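The plate was supposed to be worth something. Agnese Eglītis had heard this from her aunt, who had heard it from a man at the Ebihara market, and Agnese believed neither of them.

"Hand-painted," said Phúc. He was sitting on the floor with the lid of the packing box across his knees.

"Everything's hand-painted if you ask the seller."

"Look at the red lines. They wobble."

"A machine can wobble." She had worked for two years in the returns office at Kakarard and had seen what machines could do. "And what's a lotus doing over on the side, with no color in it? Somebody ran out of paint. Or lunch came."

Phúc said that maybe it was meant to look that way. He said this about most things, including the apartment, which had cost them $1,087 a month since May and still had no kitchen shelf. So the dishes lived on the bed during the day, on the checked sheet, and at night they went back under it. The bowls with the blue flowers had come from his mother. He had never claimed they were worth anything, and Agnese liked them better for it.

"Sasaki offered you $124," he said.

"Toshio Sasaki offered me $124 over the phone without seeing it. What kind of man does that?"

"A man who knows plates."

"Or a man who knows my aunt."

She looked again at the little flowers on the rim, yellow and orange, and tried to find two that matched exactly. If she found a pair, she would sell. She gave it a good long while. The kettle clicked off in the other room and Phúc got up to see to it.

"Well?" he called.

"They're all a bit different," she said. "It doesn't prove anything."

"So should I tell him no?"

"Tell him I'm still looking."
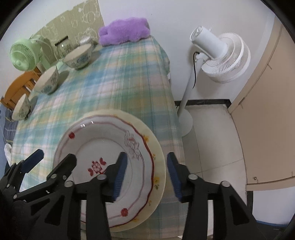

*Erkero*, no. 58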